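Pluva Reading Notes

A small collection of book notes on city building, housing and modern architecture, kept as plain text files.

Hello, and welcome. This is the long version of the README, so if you only want to know where the files are, skip down to Layout and leave the rest for a rainy afternoon. I started these notes while reading my way through the shelf of planning history at the Prenedberg branch library, and they grew from a few index cards into something other people began asking for.
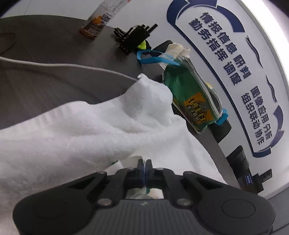
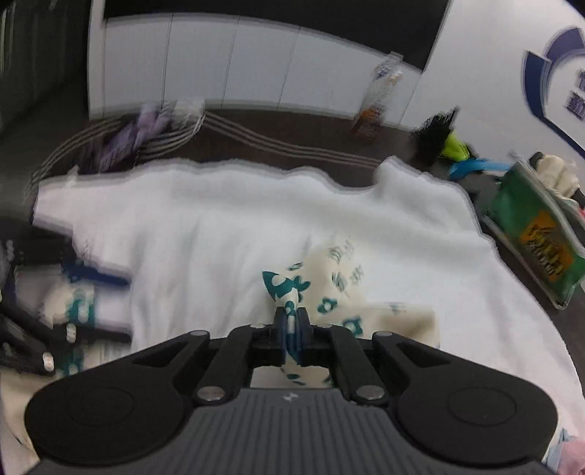

What the collection covers

There are 414 notes in the current release. Each one deals with a single book, exhibition catalog or long journal article, and each was written after reading the whole thing, cover to cover, footnotes included (I am a slow reader and a stubborn one). Most of the titles are concerned with the years between the two world wars and the decades right after the second, when so many towns were putting up their first glass office blocks, their first shopping plazas and their first big housing estates, and arguing loudly about all of it.

The notes lean toward middle-sized places. Big capitals have been written about endlessly, and I do have those books too, but my heart is with the river towns and the rail towns, the ones that hired a local architect who had seen a few magazines and wanted to try something. If you come looking for famous museums and opera houses you will find a handful. If you come looking for bus stations, school gyms, water towers and city hall annexes, pull up a chair!

Layout

notes/ holds one text file per title, named by a short number and the first word of the title.

places/ holds the place index. It lists 323 towns, cities and districts, with the numbers of the notes that mention each one in more than a passing way.

builders/ is the index of firms and offices. This one is still thin and I add to it when I have the patience.

drafts/ is where unfinished notes wait. Please don't cite anything from there. Some of those files are a paragraph long and a few are just me grumbling about a missing bibliography.

What a note looks like

Every note has the same fields at the top: title, year of publication, language, length in pages, and the copy I used. The copy matters more than you might think. Two printings of the same survey can have different plates, and in one case a later edition dropped a full chapter on suburban churches without mentioning it anywhere in the new preface.

Below the fields comes the summary, which I try to keep fair even when I didn't enjoy the book, and then a section called Quarrels. That's where my own opinions go. I used to mix the two together, and when I went back to older notes I couldn't tell what the author had argued and what I had muttered on the train home. They are now separated in every file, though the early ones still show the seams.

At the end there is a rating from 1 to 5. It measures how useful the book is to someone looking up a particular building or street. It says nothing about the prose. A dry county inventory can easily get a 5, and some of the loveliest essays I've read got a 2 for having no index and no maps.

Where the books came from

Most were library copies. A further 47 came from the Dalsgaard bequest, a private collection of trade brochures and building society reports that was kindly opened to readers a few years back. The notes on those carry a small D after the number. Please be gentle with the page references in that group – many of the brochures have no printed page numbers, so I counted leaves by hand from the front cover, and a loose leaf can throw off everything that comes after it.

Known gaps

The collection reads mostly English, with some Danish, German and French. My French is slow and my German is slower, so the summaries in those languages are shorter and more careful. There is very little on Asia, Africa or South America, and that is a real weakness if you want to use the place index to compare one region with another. It reflects what was on the shelf and what I could read.

Landscape and parks are covered lightly. Interiors hardly at all, apart from libraries, which I can't resist.

Spellings of place names follow the book being summarized. The place index gathers the variants under one heading, but a plain search through notes/ will miss some of them, so start with the index if you can.

Using the notes

The text is free to use for teaching, private study and your own writing. A mention of Pluva is appreciated. The quotations inside the notes belong to their publishers, and I have kept them short. If you want to quote a book, please go to the book.

The files open in any text editor. The index files are sorted by a little script called Nitent, which lives in the same folder and does nothing clever: it reads the headings, puts them in order and complains about duplicates. Run it after adding a note and before sending me anything.

Corrections

Very welcome, and I answer all of them, usually in the evening. Send the note number, the line you disagree with, and the page in the book if you have it at hand. Wrong dates get fixed first. Disagreements about the ratings take longer, and I may need to borrow the book again. The next release is planned for August, with a fuller index of builders and the first notes on county courthouses.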